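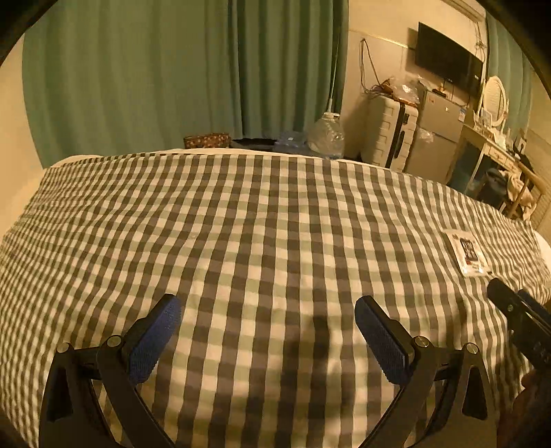 The Pitton hand gripper, blue pads open, over a checked duvet.

The Pitton is sold as a kit for recording household tasks by hand, and Zurkgate, the firm behind it, charges 293 dollars for a set with pads, a camera mount and one year of the Brellia upload service. I think the hardware is worth the price. The service should be sold separately.

The mechanics are plain. Two angled black fingers pivot on metal screws, and each tip carries a textured blue pad. Flat items are the hard case. A card lying on bedding gives the fingers little edge to catch, and the cloth moves with the push. Over 202 trials on soft surfaces in September, I dropped 15 items, most of them thin. Gunnel Tveit ran the same list with the older Yau pads and did worse on paper, slightly better on bottle caps.

Brellia is the weak part. It rejects clips without saying which check failed, and the log gives an error number missing from the manual. Murali Achari argues that a bundled service keeps file formats consistent between buyers. A published format would do the same job, and labs with their own storage would stop paying for space they leave empty.

Zurkgate should list the gripper alone, with spare pads, and print the error codes. Until then I would buy one set per site and copy the raw files off the card before uploading anything.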